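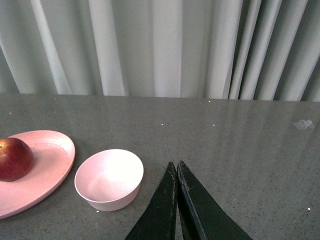
Fig. 4. Tips together beside the pink bowl, wrist camera.

5. Setting up the fingers and the first pick

By now your Orkum arm should be bolted down and talking to Vedia. If it isn't, go back to section 4, put the kettle on and sort that first. I've tried skipping it and lost a whole evening at the Grube workshop. Section last changed 6/9/25.

You'll need the 2 mm hex key, an apple, a plate and a small bowl. My dishes are light plastic picnic ones, and I wouldn't use your good china for this bit!

5.1 Zero the fingers

1. Switch the arm on with the fingers clear of the worktop.
2. In Vedia, open Gripper and press Close slowly. Stop as soon as the tips are all but touching. A sliver of daylight between them is what you want.
3. Press Set zero. The position reading should drop to 0.
4. Press Open fully. Mine reads 1093. Yours will be a bit different, so write it on a bit of tape and stick it to the base.

Note: scuffs along the inner edges don't bother the zero. A bent tip does, so swap that finger before you carry on (the Nekwood blanks fit, with a quick rub of the file).

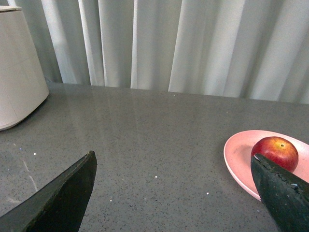 Opening width is the setting people leave too small. I was dead stingy with mine at first, thinking a quick close would save time, and all it did was knock fruit about. Go wide, then bring the arm in sideways a little at a time. Watch the near finger as well as the gap: with the apple sitting over on the right like that, the right-hand tip already looks to be touching its lower left side, or right in front of it, while there's bare worktop all the way across to the other one. Shift the wrist to the right before you even think about closing.

5.2 Teach the two spots

5. Jog the arm over the plate until the wrist camera has the apple midway between the fingers. Save it as PLATE.
6. Lift to 464 on the height readout, move across to the bowl and save that as BOWL.
7. Set the closing force to 16. You can creep up to 23 for a heavy apple, but I'd stop there.

CAUTION: keep your hands out while a move is running. The stop button goes by your free hand, and please don't balance it on the edge of the bench like I used to.

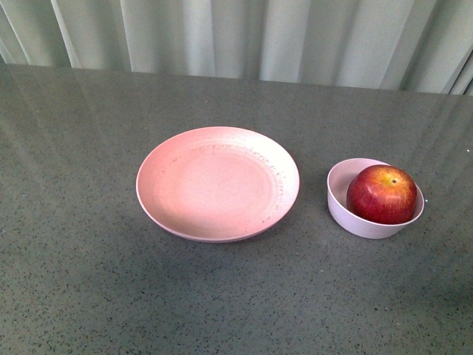 Fig. 6. Apple in the bowl, plate empty, head camera.

8. Check your own bowl in the head camera view. You want plenty of apple standing proud of the rim, or the fingers will have nothing to get hold of on the return trip. If it sinks out of sight, find a shallower bowl or a fatter apple.
9. Run the return move at the slowest speed, with BOWL as the start and PLATE as the finish.

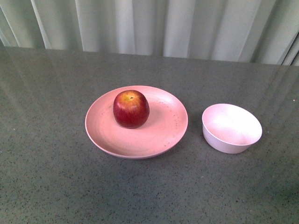

10. Look at where the apple sits on the plate. Towards the back is fine, so long as it's on the flat part and clear of the rim. Save the job, then go back to step 5 if you want to nudge either spot.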